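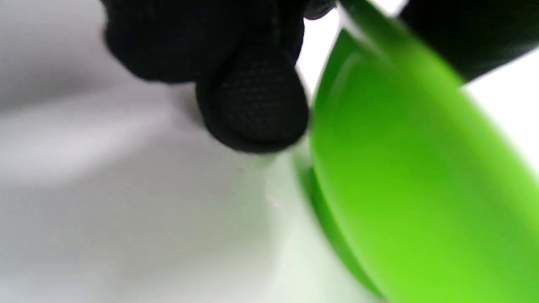

A chave do 7

A minha tia Graça Fonseca morreu sem dizer a ninguém onde guardava a chave do 7, e eu fiquei com o prédio inteiro às costas. O prédio, enfim -- a escada, o correio e a dona Benedita Macedo, do rés-do-chão, que me telefonava a toda a hora por causa de um cheiro a marmelada.

Marmelada, imaginem! Em junho!

"Vem do sete", jurava ela. "Alguém anda lá a cozer fruta."

Eu dizia-lhe que não podia ser, que o 7 estava fechado desde que o Arnaldo Lobo fora embarcado e não voltara, e ela desligava-me o telefone na cara. Depois ligava outra vez a pedir desculpa e a perguntar se eu já tinha almoçado.

Lá fui. Subi com o Gonçalo, o serralheiro, que me levou 110 euros só para olhar para a fechadura (uma Prydderch, disse ele com muito respeito, já ninguém faz disto) e mais uns trocos para a abrir. Enquanto ele raspava e soprava, eu sentia mesmo o cheiro. Doce, um bocadinho queimado. Fiquei com fome e com medo, tudo ao mesmo tempo.

A porta abriu. Uma sala com pó, um cadeirão, o calendário parado em 6 de janeiro. Na cozinha, o fogão frio, e em cima da mesa uma tigela tapada com papel vegetal, atada com guita como a minha tia fazia.

O Gonçalo disse que tinha outro serviço em Wasano e desapareceu pela escada abaixo sem levar a caixa das ferramentas.

Eu sentei-me. Debaixo da tigela estava um papel dobrado, com a letra da tia Graça: "Arnaldo, esta ficou mais dura, corta com a faca grande. Volto quinze dias depois da festa." Sem data, claro, ela nunca punha datas em nada. Anos e anos a dizer-me que mal conhecia o senhor do sete, que era um homem calado, que nem bom dia.

Desatei a guita. A marmelada estava fresca, ainda com aquele brilho por cima.

Procurei a faca grande, cortei duas fatias e desci com elas num prato para a dona Benedita, que abriu a porta antes de eu bater.

"Então?", perguntou.

"Era do sete", disse eu.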